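Sorting by color sounded like the easy half of our project, and I'm still a little embarrassed by how long it took! Kjell Hägglund and I wanted a small shape set that a kid could tidy up on one wooden board, with the reds kept well away from everything else.
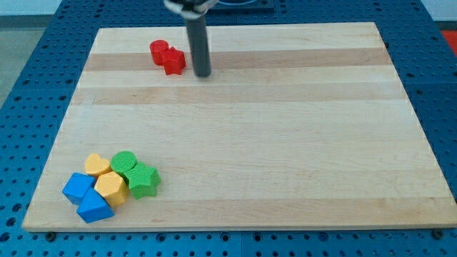
Page 2 of 20

I love the red star next to the red cylinder (my favorite pair). The yellow heart went in with the greens and blues, down in the corner. Kjell would still like the yellows to get their own spot, so we're trying that in April.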